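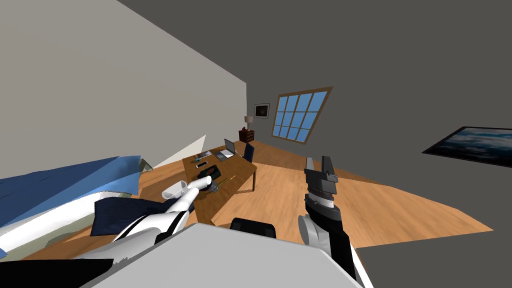 ### 5.3 Fehleranalyse: Griffverlust bei asymmetrischer Endeffektor-Bestückung

Von den 1507 simulierten Episoden der Aufgabe »Becher vom Schreibtisch aufnehmen« wurden 24 vom Überwachungsmodul abgebrochen. In 9 dieser Fälle lag der Abbruch vor dem ersten Kontakt und geht auf Zeitüberschreitungen der Bahnplanung zurück; sie werden im Folgenden nicht betrachtet. Die übrigen Abbrüche traten nach dem Schließen der Finger auf.

**Abbildung 7:** Simulierte Schlafzimmerumgebung aus Robotersicht. Die mehrfingrige linke Hand umschließt den weißen Becher auf dem Schreibtisch, der Parallelgreifer am rechten Arm ist leicht geöffnet und ohne Kontakt.

Die Auswertung der Kontaktkräfte ergab ein einheitliches Muster. Beim Anheben stieg die Normalkraft am Daumen an, während sie an den gegenüberliegenden Fingern unter den Schwellwert fiel. Der Regler wertete dies als Verlust des Objekts und öffnete die Hand, obwohl der Becher noch gehalten wurde. Ursache war eine fehlerhafte Zuordnung der Kraftkanäle in der Schnittstelle zwischen dem Simulator Stodska und der Greifsteuerung Ikora: Bei ungleichen Endeffektoren wurde der Kanalindex der linken Hand um die Kanalzahl des rechten Greifers verschoben. In Konfigurationen mit zwei gleichen Händen blieb der Fehler verdeckt.

Erschwerend kam hinzu, dass der Greifpunkt in dicht belegten Bereichen der Tischfläche neu berechnet wird. Benachbarte Objekte wie Telefon, Notizbuch oder Stift schränken die zulässigen Anfahrrichtungen ein. In 3 Episoden löste die Neuberechnung eine zweite Schließbewegung aus, bevor die erste quittiert war.

Nach Korrektur der Kanalzuordnung wurden die betroffenen Episoden mit unveränderten Startwerten wiederholt. Das unbegründete Öffnen trat dabei nicht mehr auf. Die doppelte Schließbewegung ist damit nicht behoben; sie wird derzeit durch eine Sperre im Zustandsautomaten unterdrückt, deren Einfluss auf die Taktzeit noch zu bestimmen ist. Eine Übertragung der Ergebnisse auf reale Hardware steht aus.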